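Publications > Popular Memory > Working papers > Section 4

Last updated: June

4. What people remembered, and what they had to be reminded of

4.1 Free recall

The first question put to everyone was open: write down anything you owned, wore, watched or used between the ages of eleven and sixteen that you have not thought about for a long time. The Lullholm survey drew 1261 usable replies. We left out blank forms and forms where the only entry was a joke copied from another thread on the same message board.

Most answers named things and very few named events. People wrote about ringtones ordered by text from the back pages of a magazine, about body glitter that came in a roll-on tube, about burning a CD for a friend and writing the track list on it in gel pen. Away messages came up again and again, often with the wording quoted in full. Where a respondent did mention an event, such as a school disco or a first trip into town without a parent, it was nearly always tied to an object: the jeans worn to it, or the disposable camera that was taken along.

Smell and sound were mentioned more often than we had planned for. The coding sheet had a single box for both, and we had to split it after the first batch. Smell answers were mostly body sprays, nail varnish and the inside of a particular shop. Sound answers were mostly the dial-up connection and the alert noise of a chat program. Many people tried to spell the noise out, and no two spellings in the first batch matched.

4.2 Prompted recall

A smaller group of 458 respondents agreed to a second round, in which they were shown a list of items and asked to mark each one as remembered, half remembered or not known. The list was put together from the free answers, leaving out anything that depended on living in one town. Two items on it were made up by us as a check on guessing. These were Brekitz, described as a fruit-flavoured lip balm sold on a cord, and Anoreo, described as a website for making cartoon figures of yourself and your friends.

Both made-up items were marked as half remembered by some respondents, and a few people added details in the comments box. One gave a flavour for the lip balm. Another said that an older cousin had used the website and would not share the password. We do not take these as careless answers. The descriptions were written to sound like things that did exist, and a person who owned several lip balms and used several websites has good grounds for thinking they may have come across one more. It does mean that the "half remembered" column should be read with care, and in the rest of this section we report on the "remembered" column only.

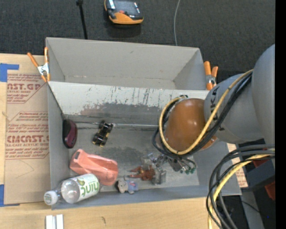

Figure 2. Grey open-topped bin divided lengthwise, with orange-handled clamps at its sides and a robot arm reaching in from the right.

Prompting helped most with items that had been used every day for a short time. Butterfly hair clips, jelly bracelets and plug-in phone charms were seldom written down in the first round but were quickly marked in the second. Items that had cost a lot, or had been asked for as presents, needed little prompting. Respondents tended to have listed these already, often with the name of the shop.

4.3 Being wrong about dates

We asked respondents to place each remembered item in a school year. They were sure of their answers and often at odds with one another, even when they had been in the same class. Fashion was placed too early and music too late. A song was often dated by the summer in which it was played at parties, and parties used old songs. Television was dated best, probably owing to fixed weekly slots: people knew that a programme had been on after tea on a Monday, and could work out from there which house they were living in at the time.

4.4 The Zulu thread

Part of the free recall material came by way of a long thread on a message board whose users call it Zulu, after the name of its first moderator account. The thread had been running before our survey opened and we did not start it. Its tone affects the replies. Posters reward each other for the obscure and the slightly embarrassing — frosted eyeshadow, low-rise cords, a poem kept on a profile page — and plain answers get little notice. Replies from the thread were therefore tagged and compared with those that came in through the paper form.

The paper replies were shorter and had more food in them. They also had more about siblings and about shared computers in the hall or dining room, with a rota or a kitchen timer to settle whose turn it was. Thread replies had more about brands. The overlap was still large, and 5 of the most common items were the same in both sets, though in a different order. Section 5 takes up the question of how far the thread taught its readers what to remember.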